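Splitting the chores without splitting up
Posted 9/28/18 by Krisztina

I get more messages about washing up than I do about kissing. I write about living together, so I suppose I asked for it, but my word, the things people fall out over! Wet towels. The good knife left in the sink. Who bought the last lot of bin bags. I've lived with Bart for six years and we have had a proper shouting row over a sieve.

So these are the household tips that have kept us on speaking terms, plus a few that readers have sent in.

Pick jobs by what you mind least. We sat down one April with a cup of tea and wrote out everything that needs doing in the flat, then each ticked the ones we didn't hate. I don't mind ironing. Bart will happily scrub a shower with bicarb and an old toothbrush while the football's on the radio. The leftovers (oven, hoover filter, phoning the landlord) we swap every month.

Whoever cooks doesn't wash up. Old rule, still good. But the cook wipes the hob before sitting down, while it's still a bit warm and the splashes come off easily, and puts the worst pan in to soak with a squirt of washing-up liquid. Bart used to leave me every pan we own, lids included, and call it a fair swap.

Have one shelf each in the fridge and share the rest. Chiamaka wrote in from Mernden to say this saved her first year of marriage. Her husband kept eating the lunch she'd packed for work, and now anything on the top shelf is hers and he doesn't touch it. Masking tape and a biro will do for labels, and it peels off in the wash if you catch it before the hot water does.

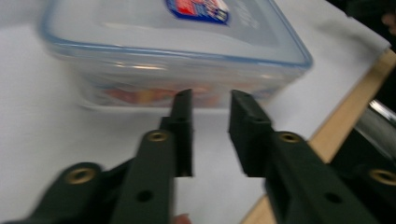

How do I ask my boyfriend to do more round the house without sounding like his mum?

Ask for one whole job, and hand it over properly. "Could you take on the bathroom?" goes down much better than a running list of bits and pieces, and then you have to leave him to it, even if he folds the towels wrong. Choose a calm moment too, when you've both eaten and you're not standing over the mess in question.

Back to the tips. Keep a kitty for the boring stuff. We put 40 pounds a month in a jar for sponges, bleach, dishwasher salt and so on, and whatever's left over goes on chips. It's ended the "well I bought the last one" conversation, which we used to have in the middle of the shop.

Do a quick tidy together before bed. Put on two songs, no more. One of you does surfaces and the other does floors, and when the music stops you stop, even with a sock in your hand. Musa and Salamatu in Tatholm do theirs in the morning before work, which I couldn't face, but they swear by it.

Don't redo it. This is my worst habit! If he's loaded the dishwasher with the bowls facing the wrong way, shut the door and walk off. Bowls can go through twice. I restacked it behind Bart's back for a whole winter and then wondered why he'd stopped bothering.

And say thank you, including for the jobs that are "theirs". I thanked Bart for descaling the kettle last week (white vinegar and water, left overnight, rinsed well and boiled once before you make tea) and he was pleased with himself until lunchtime.

Next time I'm doing sharing a wardrobe, so send me your hanger arguments.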